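Flimcombe House, short-stay rooms
Room safety checklist, bedroom 3
Date: June 20, 2018
Inspected by: Fares Atallah
Copy to: Diễm Ông, Sang Hoàng

1. Smoke alarm sounds when tested. PASS
Sounded on the second press. The log says it was tested every week since April, all in the same pen and the same handwriting. I would like to see who was in the building on those days.

2. Window opens and restrictor holds. PASS
Stiff. Holds.

3. Outlets and cords. FAIL
The cord on the bedside lamp still runs under the rug. I wrote this up last time. It was marked "done."

4. Bed frame and slats. PASS
No movement. One slat has been screwed back in place and I have no complaint with the work.

5. Food kept off the bedding. FAIL
The sheet I was handed had this one already ticked. I have unticked it.
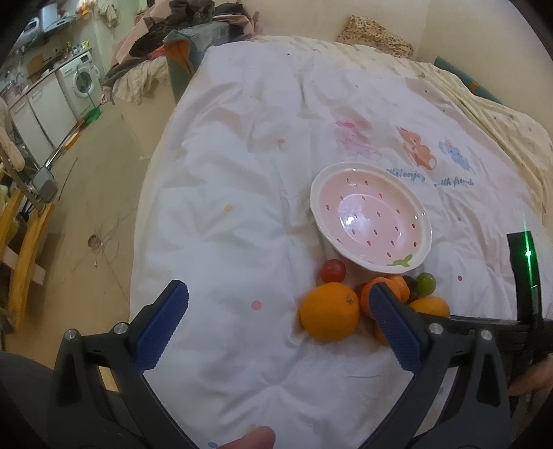
Item 5. Bowl and fruit on the duvet, bedroom 3.

Phong Trương tells me the fruit is a welcome gesture and that guests like it. Maybe they do. I have not seen a single comment card that says so. A duvet is a soft, wrinkled surface and a ceramic dish has no business on it. There is also fruit lying directly on the cover, where it can be rolled on or squashed. The print says "enjoy" and "friends," and I suspect somebody took that as an instruction.

6. Dishes used in bedrooms are stable and not overfilled. FAIL
Marked "n/a" by the day team. I don't see how it can be n/a with a plate on the bed.

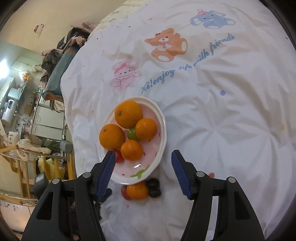

Item 6. Four oranges and smaller fruit on the plate, more on the cover below it.

Oranges roll. Anyone sitting down on that mattress will tip the lot. I was told the plate is "heavy enough." Weighed by whom?

7. Loose fruit checked for splits and soft spots before it goes out. NOT SHOWN
Sang says every piece gets picked up and looked over. There is no record of this, and the procedure from Saliba (form 2110) asks for initials. The form was blank.
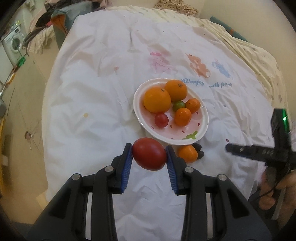

A large red tomato is the kind of thing I would worry about first. If one splits on a white cover, you are washing the cover, and probably the pad under it as well. I would accept item 7 with initials on the form, starting with the next changeover. I won't accept "we always do it."

8. Bedding clean and dry. NOT CHECKED
I am not signing for this until the food is off and the duvet can be turned back.

9. Walkway from bed to door clear. PASS

Actions
Lamp cord: Hậu Tô, before the room is let again.
Fruit to go on the dresser or the hall table: Phong.
Form 2110 filled in: Sang.
Item 8 to be checked on my return visit. Please leave the ticking to me.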